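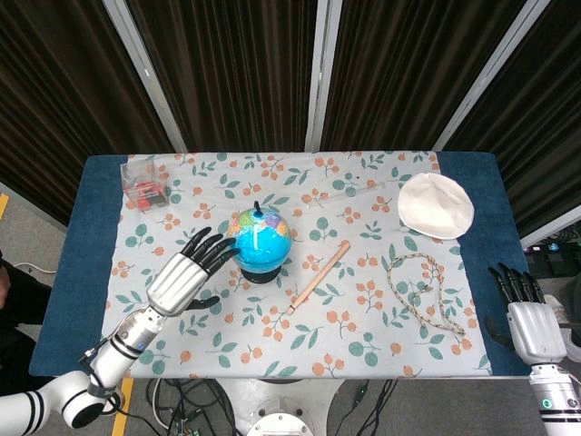

Sunday, late afternoon, dye bench

Second try at the walnut brown on the heavy linen, and I am much happier with it than I was with the first lot, which came out the color of weak tea and went straight into the rag bin. Writing this up properly while my hands are still stained, so that Valentin can't tell me again that I keep my recipes in my head.

Husks were the ones Myrtle dried last fall, the crumbly dark batch from the lower shelf. I weighed out 750 grams and left them in a lidded bucket of rainwater for 16 hours, then simmered them, strained them twice through old pillowcase and let the liquor stand while I had lunch (soup, and far too much bread). It smelled like a wet barn, as ever, but you do get fond of it.

The linen weighed 900 grams dry. Scoured it with washing soda and rinsed until I was bored. No mordant on the main piece, as walnut hardly seems to need it, but I cut one strip and gave it alum out of plain curiosity. The alum strip is a touch warmer, a bit more like gingerbread, and I can't decide whether I like it better or only like it because it was extra work!

In at a low heat, never near boiling, turning it with the long paddle. I got called to the phone in the middle (Xiomara, wanting to know whether the Listomel order had come, it hadn't) and when I came back a fold had floated up above the liquor. There is a pale streak there now, close to the selvage. I think it will fall inside the hem if we cut carefully. Kenji, please look before you cut.

Left it to cool in the pot, then one rinse in cold water and out on the line in the shade. It dries a good deal lighter than it looks in the bucket, which I seem to have to learn every single time.

Still to do:
- wash test on the corner swatch, with the mild soap, not the blue stuff
- second dip for the napkins, same pot, there's plenty left in it
- an iron bath on a small scrap, 100 ml of Nektarios's rusty-nail water to begin with, and go gently
- find the lid for the big pot

If the iron gives a decent charcoal I'd love to do the whole runner that way. More when the swatches are dry.

Comments

Valentin Ilie: Good, a recipe at last. Did you weigh the husks before or after picking out the shells?

Myrtle Iwasaki: There's another sack of husks in my shed if you want it. Bring gloves this time, dear.

Kenji Pennington: Found the streak. It'll hem out fine.

Recent entries
Onion skins, third bath
Why the madder went orange
Scouring heavy linen without ruining your back
Mending the drying line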